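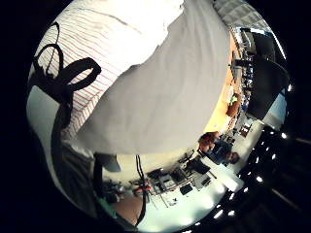
The far desks, with a striped sleeve across the top.

By four in the afternoon Parviz Soltani had restarted the tracker 12 times, and he had begun to talk to it the way his grandmother used to talk to her oven, softly and with a good deal of flattery.

The tracker was called Mousavi, after a street he had once lived on, and it had one job, which was to look out through a fisheye lens and say where in the room it was. Most days it did this beautifully. Then every so often it would decide, with perfect confidence, that it had drifted up through the ceiling and was on its way to Fliltport, and the planner (a trusting piece of software, and he should know, he had written it) would start working out a path home from there.

"Frame 354 again?" asked Uma from the next desk.

"Frame 354," he said. "It's so happy right up until then!"
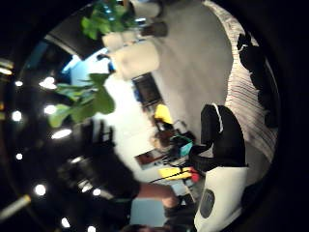
Plants, a white armchair, and the ceiling lights down one side.

He opened the feature view and watched the little green crosses settle. They loved the ceiling. Every round light got a cross, and every light looked, to Mousavi, very much like its neighbor, so that a small turn of the wrist could slide the whole row over by one and leave it none the wiser. The leaves of the plants got crosses too, and he felt a bit tender about that, having watered plants all his life without ever once navigating by them.

He could cap the features. He could also mask out the sleeve, and the shirt, and anything else that moved along with the lens and told it, over and over, that it was standing still.

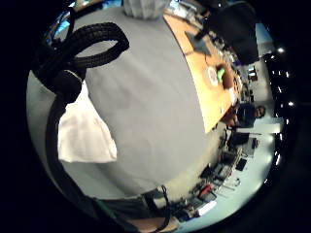
So he wrote the mask first, 16 lines of it, and then a rule that made the lights share their vote, and he went and filled the kettle while the whole recording ran through again, all 3000 frames.

When he came back Uma was sitting in his chair.

"It's still in Kenholm," she said.

"Past 354?"

"Way past. It thinks it's by the window."

Parviz put down both cups and pulled over another chair, and they watched it come slowly back across the room.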